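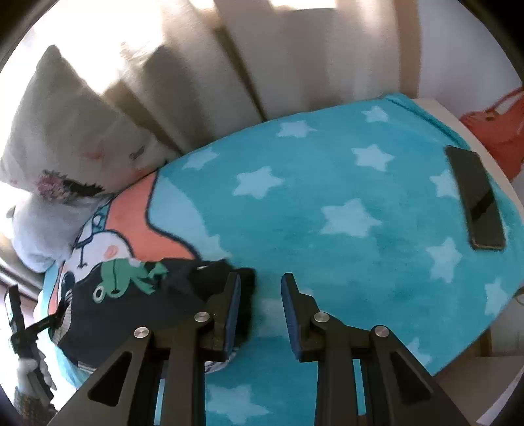

How I fold a big character blanket on my own (and sort the bed while I'm at it)

I love a cartoon blanket. The starry teal one lives on the bed all year round, and it gets treated as a sofa, a desk and a place to fling clothes, so it needs a proper tidy more often than I'd like to admit. I used to bundle it up and shove it on a shelf. Then my friend Rebecca Gatti showed me how she does hers, and now I can get it from heap to neat square in 2 minutes, on my own, without dragging half of it over the floor!

You'll need a clear bed, your blanket and a cotton bag or pillowcase if you're putting it away for the summer.

Step 1. Clear the top

Phone first – put it on the bedside table, or you'll fold it in and spend the evening ringing yourself. Then clothes. Anything black goes straight in a separate pile, especially if it's fluffy, as dark fibres really show up on pale blue stars. If a top has a printed design on it, turn it inside out before it goes in the wash.

Step 2. Shake and smooth

Take the blanket by two corners, give it a good shake out of the window (mind the neighbours) and lay it back on the bed with the picture side up. Smooth from the middle outwards with flat hands. If there's fluff stuck to it, a damp rubber glove works better than any lint roller I've bought, and I've bought a few.

Step 3. Fold the long sides in

Bring the left side to the middle, then the right side over to meet it. Leave a tiny gap between them so the blanket will bend nicely later on. Pull the corners square before you carry on. This bit is worth being fussy over!

Step 4. Fold up from the bottom

Bring the bottom edge up to the top, smooth it, then do the same again. Press the air out with your forearms. You should have a chunky rectangle that fits on a shelf with the fold facing you.

Step 5. Put it away, or put it back

For the airing cupboard, slide it into the bag and leave the end open. If it's staying out, I lay mine across the foot of the bed and pull it up at night.

A note on washing

I do mine at 30 with a small amount of liquid and no softener, then hang it over two rails of the airer and turn it at teatime. Check your own label first, though, as some blankets want a cooler wash than that.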